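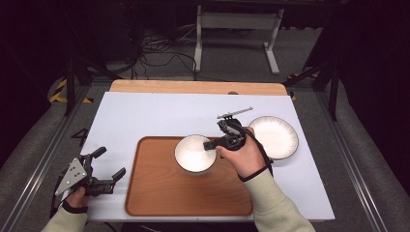 Changes to the lettings service at Flindville

Owners and tenants of homes managed by Drisari Lettings in Flindville are asked to note a number of changes which take effect in March. They follow the review of the service carried out over the winter, to which 169 households replied. The full report may be read at the Azevedo Road office during opening hours, or sent by post on request.

Inventories and check-in

From March every new tenancy will begin with a written inventory, agreed and signed by both parties before keys are released. Until now the practice has differed between the older terraces and the flats at Juremum Court, where some tenants received a full schedule of contents and others a single sheet. The new form is the same for all properties. It records the condition of each room, the meter readings and the number of keys issued. In furnished homes it also lists furniture, curtains, kitchen equipment and crockery.

Tenants will have seven days in which to return the form with any corrections. Where no corrections are received, the inventory will stand as issued. Owners who wish to add or remove furnishings during a tenancy must inform the office in writing, so that the schedule can be amended and a fresh copy sent to the tenant.

Existing tenancies are not affected until renewal. Tenants who would prefer to have an inventory prepared sooner may ask for one, and there is no charge for doing so.

Holding deposits

The holding deposit for all properties on the Flindville list will be £300. This sum reserves a home while references are taken up and is set against the first month's rent when the tenancy is signed. The conditions under which it may be kept or returned are printed on the back of the reservation form, and applicants should read them before making payment. Payment may be made by card or bank transfer. The office is no longer able to accept cash.

Repairs

Reports of repairs should now be addressed to Thabiso Tshabalala, who has taken over the maintenance desk from Marietjie Buthelezi. Mrs Buthelezi remains with the firm and will look after sales enquiries. Urgent matters, including loss of heating, loss of water and any fault affecting the security of an outside door, should be reported by telephone at any hour. All other repairs should be sent in writing, with the address of the property and a daytime number.

Two routine visits will be made to each property in the course of a year. Written notice will be given in every case, and tenants who find the proposed time inconvenient should contact the desk to arrange another. The visit to Juremum Court will include a check of the shared stairway lighting and the entry system, both of which drew comment in the replies to the review. A separate letter concerning the bin store has been sent to residents of the ground floor.

Statements to owners

Monthly statements will in future be issued by the accounts section under Gülizar Canpolat. The layout has been altered to show rent received, fees and repair costs in separate columns. Owners who have changed their bank details within the past year are asked to confirm them by telephone before the first statement is issued. Details will not be changed on the strength of an email alone.

Parking at Juremum Court

Permits in the present green series expire at the end of March. Replacement permits may be collected from the office between 9.30am and 4pm on production of the old one. Each flat is entitled to one permit, and the two visitor bays beside the east entrance remain unallocated.

Questions about any of these changes should be addressed to Lesego Khumalo, Lettings Manager, at the Azevedo Road office.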